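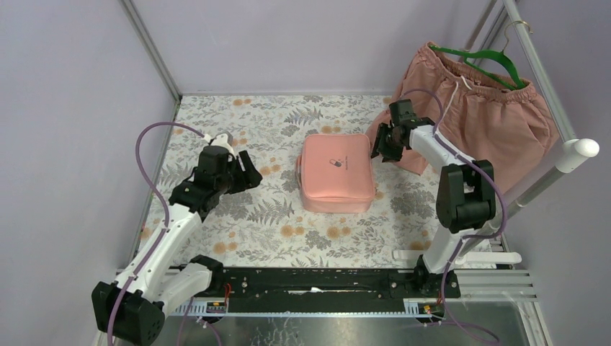

4. What people call the small bag

4.1 Where the words came from

I'd planned to give this part of the paper a paragraph. It got a whole section because the small bag turned out to be the thing people in Fliswood most wanted to talk to me about, and I'd be leaving out half my notes if I hurried past it. When I say small bag I mean anything soft, closable and too little to go out in the street with on its own: the thing that lives in a drawer or inside a bigger bag. The pink one with a zip in the middle of Figure 1 is well within the range. A purse with coins in it is outside, as is anything with a shoulder strap, although I did let wrist loops through (Malou Ingvarsson thinks I shouldn't have, and she may be right).

The material is the Pundik word diaries, kept by 161 households over the winter, plus the kitchen interviews that Jonalyn Layug and I did in April. The diaries asked people to jot down any word for a household object that they thought an outsider might not know. We never asked for bags. We still got 813 entries that name one, and I went through them all by hand, twice, the second time with the household numbers covered up so that I'd stop guessing from who was speaking.

4.2 The words themselves

Four words do nearly all the work. "Pouch" is the commonest, and it's what people said to us first, in the slightly careful voice you use for a visitor. After it come "purse" (older speakers, and with no money involved at all), "zippy" and "poke". I was delighted about "poke". It's an old word for a bag, the one in the pig saying, and I hadn't expected to hear it from a woman of thirty looking for her phone charger. She uses it only for cloth ones. Her mother uses it for paper bags too, and the two of them had a short row about it over the biscuits, which is transcribed in full in the appendix.

"Zippy" is trickier. I first put it down as baby talk, since it turned up so often in houses with children under five. Then Jonalyn pointed out that the same houses had kept the word long after the children had left. One couple in their seventies, living alone on Maglaya Road, have a tablets zippy, a passport zippy and a zippy for foreign money, and neither of them heard anything childish in it. So I've moved it to the ordinary household words and rewritten Table 3 to suit.

Then there's a long tail of words that belong to one house each. I won't list them all. Some are named after a person (a "Doreen", after the aunt who sewed it), some after a shop, and some after what was in them years ago. A "teeth", for instance, now holds sewing things. The family were quite startled when I asked why, and it took them a good minute to work back to a grandfather's dentures.

4.3 Does the closing matter?

Quite a lot, yes. I'd assumed that size would sort the words out, or perhaps what was kept inside. Size did very little. Most speakers were happy to call a bag the length of a thumb and a bag the length of a forearm by the same word. The fastening was another matter. Almost everyone refused "zippy" for a drawstring bag, as you'd expect, but a good many also refused "pouch" for one, and I can't find that in any of the earlier studies. "A pouch shuts," one man told me, pulling the strings tight on a bag of marbles. "That just goes small."

Contents came in by the side door. People stick them on the front of the word (make-up pouch, pen pouch, plug poke) and the front part then outlives the contents, as it did with the teeth. I tried swapping things about in a handful of interviews, putting pens in the make-up bag and so on, and then asking for it back by name. The old name won every time. That's too few tries to hang much on, and I only mention it in case somebody with more patience would like to do it properly.

Colour was used for picking out, hardly ever for naming. If there were two in a drawer you'd hear "the pink one", with the noun dropped, and if there was only one the colour never came up. The same goes for clothes, by the way. In a setting like Figure 1, with pink shorts on the hanger as well as the pouch on the table, I'd expect speakers to go straight back to the noun, and in the interviews that's what they did whenever two things of one colour were within reach.

4.4 Things I'm unsure of

The diaries lean heavily towards whoever in the house likes writing. In practice that was one person per household, and I have no good way of telling whether the others share the words or just put up with them. The full bag file runs to 3460 words of quoted speech, and a fair slice of that comes from a dozen very talkative kitchens.

I'm also not settled on "purse". Malou reads it as a leftover from the time when the Plurkasine works made both kinds, the coin ones and the plain ones, on the same line and under the same name. It's a nice idea and the ages fit. But I've got three "purse" speakers who moved to Fliswood well after the works had shut, and two of them say they brought the word with them. I'll come back to those three in Section 6, along with the teapots.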